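The Pause

Svetozár Bartoš had been at the Mukico lab in Udholm for two months when he was asked to find out why the robot waited.

It waited in the same place every time. It picked up the creamer, carried it to the rack, brought it over the upper shelf and stopped. The arm stayed in the air for as long as four seconds, and sometimes much longer. Then it either set the creamer down next to the jar or stayed where it was until someone pressed the button.

"It's thinking," said Mikuš, who ran the lab.

"It doesn't think between frames," said Svetozár.

"I know that. Find out what it does do."

The robot had learned from people. There were 2337 demonstrations on the server, all done by hand with the two grippers, and 733 of them were the shelf task. Svetozár had done a good part of those himself in his first weeks. You stood at the table with a gripper in each hand and the cables hanging down past your wrists, and you put things on the rack. Then you took them off and did it again. By the afternoon your thumbs hurt. 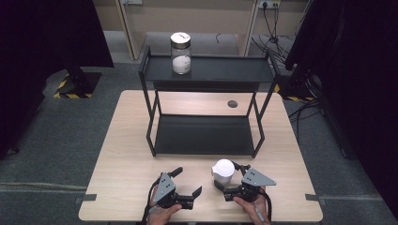 The rack, the jar, and the small white piece in the right gripper.

He started with the files. He plotted the speed of the right gripper for every shelf demonstration and lined the curves up by the moment of release. It took him most of an evening. Iltov from the hardware side came by with her coat on and looked over his shoulder.

"What's the flat part?" she said.

"That's people slowing down before they let go."

"Everybody?"

"Everybody. Some of them stop completely."

She looked at the curves a while longer. "Which one is you?"

He pointed to one of the longest. He hadn't known that about himself. He remembered setting things down next to the glass, and he remembered being careful, but he would have said he did it in one motion.

The trouble was easy enough to describe once he saw it. While a person stood still over the shelf, the camera saw the same picture again and again, and the recorded action was to stay still. Then, with the picture hardly changed, the action was to go down. The robot got only the picture. Most of what it had been shown at that spot was people not moving, so it didn't move.

He wrote this up in a page and a half and took it to Mikuš.

"So cut the pauses out," said Mikuš.

"I can do that. I think it'll hit the jar."

"Why?"

"Because some of the pause is people lining it up. They're still moving a little. If I cut by speed I lose that too."

Mikuš said to try it both ways. Svetozár made one set with everything slow removed, and another in which he removed only the frames where neither the gripper nor its fingers had moved at all. He also asked for new demonstrations, with one rule: keep going down, slowly if you like, but keep going. He did the first ones himself.

It was harder than he expected. His hand knew where it wanted to stop. He would bring the creamer in over the shelf, with the jar standing off to the left, and feel his arm lock at the elbow as if somebody had spoken to him. 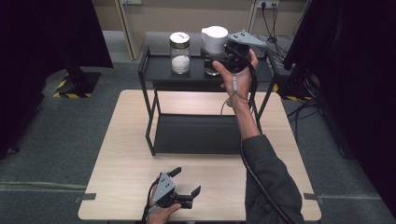

He threw those away and started over. His father had set tables in a hotel for most of his life, and Svetozár thought of him now, putting down cups without looking at them, talking to someone across the room. He tried looking at the wall. That was worse. He went back to looking at the shelf, and he breathed out on the way down, and after a while the curves on the screen lost their flat part.

The training runs finished in December. They gave each version 20 tries on the real arm. The first version, with all the slow parts cut, never waited once, and it touched the jar on nine of the tries. The second version still waited, though less. The third, which had the second set plus the new demonstrations, placed the creamer 17 times and missed the other three by letting go too high.

"Why too high?" said Mikuš.

"I think that's me," said Svetozár. "I was in a hurry to show I wasn't stopping."

Mikuš wrote that down, or wrote something down. He asked whether it could be fixed and Svetozár said probably, with other people's hands. Iltov said she had hands. She took off her coat and asked which gripper was the left one, and he showed her how to hold it so the cable stayed out of the way.

He sat down at the computer and opened a new folder. Behind him he heard the fingers open and close a few times while she got used to them.

"Do I tell you when I'm starting?" she said.

"No," he said. "It's already recording."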